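A Wednesday at the Erine Open House in Jidville

I am the kind of person who will drive a long way to look at other people's workplaces. My sister goes to beaches. I go to open houses. So when Evangelia Tsolakis told me that Erine was opening its doors in September, toy room and all, I had the day off booked before she'd finished her coffee.

For anyone who hasn't run into them, Erine makes play food. Little vegetables, fruit, loaves of bread, the stuff that ends up under every couch in every house with a toddler in it. They've been in Jidville for 18 years, in a long low building behind the feed store, and if you use the street entrance like I did you will walk the entire way around it in the sun. Park in back! There's a sign, but it's facing the wrong way.

Getting in

Doors were supposed to open at ten and they opened at ten twenty, which gave us all time to get friendly in line. Behind me was a retired preschool teacher named Zoi Balaskas who had brought a tote bag of old play food from her classroom to ask if any of it could be matched. She had a banana she was very attached to. We ended up doing the whole tour together and I'm so glad, because she asked much better questions than I did.

Our guide was Thodoris Bakalis, who started out in the packing room and now does something with colors that he explained twice and I still only half follow. He talks fast and walks faster. The group ahead of us had Ifigeneia Kourkoulas, and they kept laughing so hard we could hear them through the wall, so maybe try for her group if you go.

The vegetable room

I had expected the fruit to be the big draw, and there was plenty of it, but the vegetables won me over completely. The eggplant especially. I went in with no opinion about toy eggplants and came out wanting one for my kitchen windowsill.
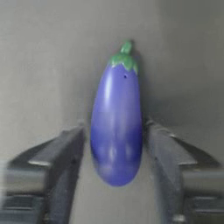 Thodoris told us purple is the color they argue about most. Too red and it looks like a plum that's had a bad week, too blue and kids call it a blueberry. The one they've settled on leans toward violet-blue, nice and shiny, and it goes so well with the leafy green cap on top that I can forgive it for not being the color of anything in my refrigerator. I also love that the stem is short and stubby. Zoi said long stems get chewed in a classroom, every time, and Thodoris looked like he wanted to hire her.

She asked him why the cap has those little points to it when a plain green circle would be simpler. He said kids pick at the points while they're pretending to shop, and the older ones use them to tell the eggplant from the other things at the bottom of a bag by feel. I don't know if that's the official answer or if he made it up on the spot, but I've been repeating it to people ever since.

We got to handle a basket of samples for a while, and I will say this for grown adults: give them a pretend tomato and they will pretend to eat it. There was a man in a very serious jacket doing it with a carrot.

Lunch, such as it was

The flyer said "refreshments" and I had built that up in my head. It was lemonade and crackers on a folding table, and the crackers ran out before noon. Bring a sandwich. There are picnic tables on the shady side of the building, and the Khumalo bakery two blocks over does a spinach pie that I would drive back for all by itself. Zoi and I split one and then went back and each got our own — no regrets.

The gift counter took cash only when I was there. I had eleven dollars and a parking receipt, so I came home with one ear of corn.

The tabletops

You'd think the last part of the tour would be the dull part, and a few people did peel off for the parking lot. I stayed because I love a good work surface (yes, I'm aware of how that sounds). Savvas Antoniadis took over from Thodoris at this point, and he turned out to be a man after my own heart. He has feelings about tabletops.

His thing is gray. He wants a dark, smooth, matte gray, plain as can be, so that whatever you set down on it is the only thing you look at. He said they used to work on white and everyone went home with a headache by three. Even the matte picks up a bit of shine when the light comes across it, and he told us he's tried moving the lamps and tried moving the tables and has made his peace with it. I've got the same trouble with my desk at home, so I asked him for tips, and his tip was to pull down the blind.
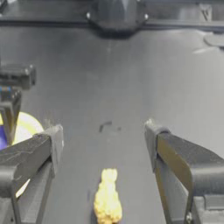
If you're planning to go

The open house runs every September. They cap it at 80 visitors for the day, and Evangelia says it fills up fast, so call early. Ask for a morning slot. The afternoon groups get the same tour, but the building warms up and you can tell the guides are getting hoarse.

Wear flat shoes. The floor by the side door has a step down that three of us found the hard way. Kids are welcome, and the ones in our group were great, although there was a tearful scene over a pretend pear that had to stay behind.

And if you have old pieces at home you'd like matched, take them along! Zoi left her banana with them and they promised to mail it back with a twin. She has my number and has sworn to let me know when it shows up.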